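The Desk Reset Is Not Going to Fix Your Week

Every December, and again when school lets out, the advice columns rediscover the clean desk. Clear the surface, give every item a home, and your mind will follow. I have read this in 20 different forms and I still want to see the evidence.

The latest version comes from Bratix, an app that sends you a tidying task every morning and charges $4 a month for it. I used it for 90 days. It told me to sort my cables. It told me to "honor" my stapler. By the end my desk looked very good and I was exactly as far behind on my taxes as when I started.

My complaint is with the promise. Tidying feels like work. It has a beginning and an end, and you get to look at the result. The report you are avoiding has none of that going for it, so of course the pens get sorted first. Selling that habit back to people as a cure for putting things off strikes me as a bit much.

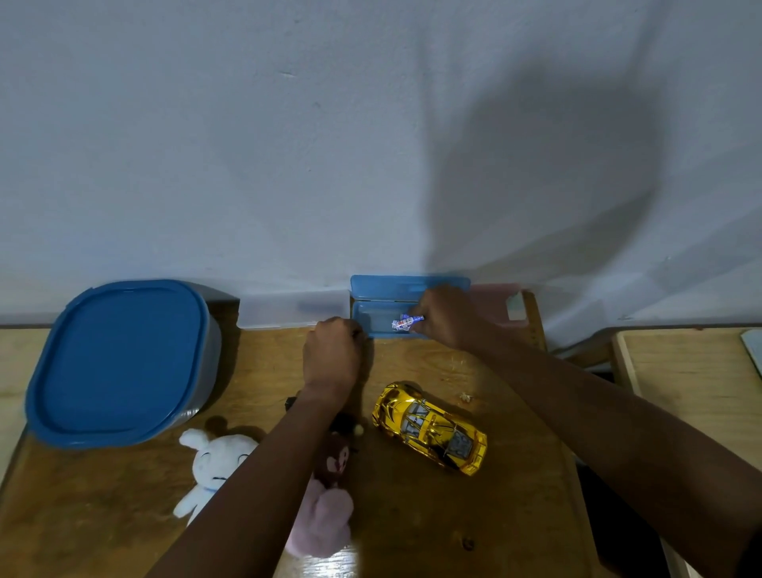
What the fans say

A reader of my column in the Ledside newsletter wrote to tell me that a clear desk changed her life. Maybe so. She also mentioned, further down, that she had quit a job she hated the same month. I know which of the two I would credit.

Others point to the survey Bratix likes to quote, in which 1,000 users said they felt more focused. These are people who paid for the app and kept it. Ask the ones who deleted it after a weekend and I suspect you would hear something else.

I'm not against putting an eraser back where it goes. Kids should learn it, and I lose fewer things when I bother. But that takes a minute or two, and it doesn't need a subscription or a philosophy. I canceled mine last week. The taxes are still on the chair.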